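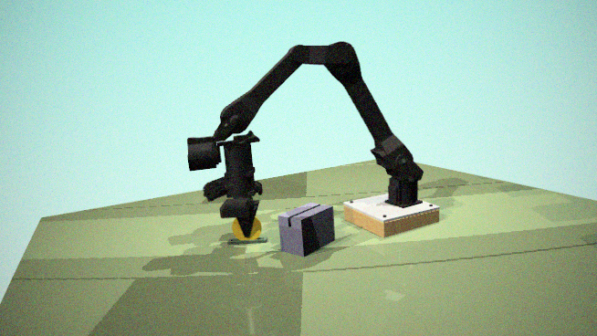

Mareike Vogler

I finally emptied the junk drawer in the workshop, and I'm so pleased with how it came out that I have to share the method! It took me 40 minutes and one old muffin tin.

Tip everything onto a light-colored towel first. Screws roll on a bare bench, and a dark towel hides the little black ones. Then pull out anything longer than your hand (screwdrivers, pencils, that one paintbrush) and give it a jar of its own. Only after that do you start on the small stuff.

The muffin tin is the sorting station. Wood screws in one cup, machine screws in the next, then washers, picture hooks, wall anchors, and so on until you run out of cups. Don't fuss over exact sizes yet! If a cup overflows, that's the one that deserves a proper lidded box.

Mystery parts go in a zip bag with the month written on it. Mine says August, and I've been back to it twice already, once for a shelf pin and once for the foot off the sewing table.

For labels I use masking tape and a soft pencil. Marker looks nicer, but pencil rubs out when you change your mind, and I change mine a lot. Tape a sample screw to the front of each box too – so much quicker than reading.

Rusty bits? Soak them overnight in plain white vinegar, scrub with an old toothbrush, rinse, and dry them right away on a paper towel. A drop of oil afterward keeps them nice. Toss anything with a chewed-up head, even if it's the only one you have.

Next up is the shelf with the half-empty glue bottles, and I can't wait to get at it!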